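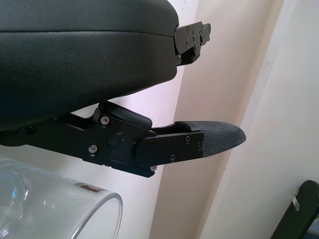 Photo: Myrto Gavalas

If you've spent any time with small robot arms you'll know the feeling of opening a new gripper, bolting it on, and finding out within ten minutes that it can pick up foam blocks and nothing else. So I went into the Haltar two-finger with low hopes, and I've come out of it a bit in love.

We've had it on the bench since July, on the same arm that used to carry our old Simard. Everything I say here is compared with the Simard, which I still think is a decent gripper and which costs a good deal less.

First, the fingers. They're black machined plates and linkages, properly stiff, and each joint is held with ordinary screws you can get a driver onto without taking half the wrist apart. I can't tell you how happy that makes me! On the Simard, swapping a fingertip meant removing the outer cover, losing a washer, finding the washer, and putting the cover back on slightly crooked. With the Haltar I can change a tip while the kettle boils.

The tips themselves are the star. They taper to a rounded point and have a fine crosshatch texture, and they hold on to things I didn't expect them to. Glass is my usual test, as it's smooth and shows every bad habit a controller has. A clear drinking cup on its side is the nastiest version (it rolls, the rim is thicker than the wall, and the depth camera can hardly see it). Over 200 tries at picking up a cup by the rim, the Haltar dropped two. The Simard never got through a morning without a drop, and Wing-yan Cheng made me buy the replacement glasses.

The narrow point helps as much as the grip does. You can slide it in under a rim without shoving the cup along the table, and it's easy to see where the end of the finger is on the wrist camera, so lining up by eye is quick. Styliani Lambrakis had never driven the arm before and was standing cups upright by lunchtime.

Now the moans. The little red light is so dim that under our lamps I have to lean right in to check it's on. The round knob on the side sits between two screws and I keep catching it with the screwdriver. The manual is thin, and the page on setting grip force is plainly wrong in one place (the units change halfway down the table). Charalambos Kyriakidis worked out the right values and has pinned them above the bench.

The controller software is fine. It talks to the Gutinura box we already had, it hasn't crashed on me, and the force slider is smooth at the low end, where you need it for glass. I'd like a way to save settings per object. At the moment I type them in every time, like an animal.

Wear is the last thing. Our counter stood at 3,164 open-and-close cycles this morning and the texture on the tips is still crisp to the touch. The Simard pads had gone shiny by 1,197, and we were changing them before every long run after that.

If you only move boxes, keep your money and get the Simard. For cups, jars and anything slippery, the Haltar is a joy, and I'm already pestering Christos Ververidis for a second one for the other arm.

14 comments | 37 shares

Contact us | © Flotholm Bench Notes | Back to top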